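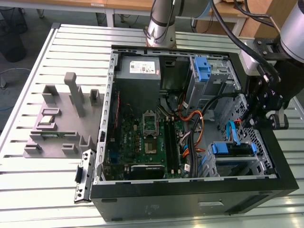
Visitors who plan to drive up to the Shearer Overlook this spring should allow extra time and check conditions before they leave home, Adwoa Atinga told members of the Hedau Trails and Recreation District at their regular meeting. The upper part of the scenic road remains closed to motor vehicles at the Uscombe gate, she said, and the District does not expect to open it until the snow has melted from the north-facing curves and the shoulders have been inspected.

The District released its spring access schedule on Wednesday, March 18, 2020. The schedule covers the scenic road, the lower trailheads, and the campground at Zuvwood.

The lower road is open to all traffic as far as the Uscombe gate. Parking at the gate is limited to 40 vehicles, and parking along the pavement is not permitted on either side. Drivers towing trailers should use the gravel lot at the foot of the hill, where there is room to turn. Above the gate, the road is open to hikers, snowshoers, and cyclists during daylight hours. Crews may be clearing rock and fallen branches on any weekday, and users are asked to give way to equipment.

The Shearer Overlook Trail, which climbs 6 miles from the gate to the upper viewpoint, is passable on foot. Snow remains on the shaded section beyond the second footbridge. The District recommends traction devices and poles for that section and advises parties with small children to turn back at the bridge. Dogs must be kept on a leash. The spur to the waterfall is closed until further notice following the loss of a length of handrail in November.

The campground at Zuvwood will open its lower loop first. Water will be turned on after overnight temperatures stay above freezing, and campers should bring their own supply until then. Campfires are allowed only in the metal rings provided. The upper loop will follow when its access lane has been graded. Group sites may be requested in writing through the District office, and each group is limited to eight vehicles.

Raluca Lungu asked whether the overlook restrooms would be available to hikers before the road opens. The District replied that they will stay locked until service trucks can reach them. The restrooms at the Uscombe gate are open year-round.

Members also approved the placement of new direction signs at the four lower trail junctions. The signs will show distances in miles and the elevation of each viewpoint. Zineb Filali requested that the wildflower meadow below the overlook be marked as a no-stopping zone during the bloom, when cars have blocked the uphill lane in past seasons. The request was referred to the road superintendent for a reply at the next meeting.

Seasonal passes for the scenic road remain valid from the date the upper gate opens and may be bought at the Hedau office or from the pay station at the lower lot. Pass holders from last season do not need to replace their windshield tag.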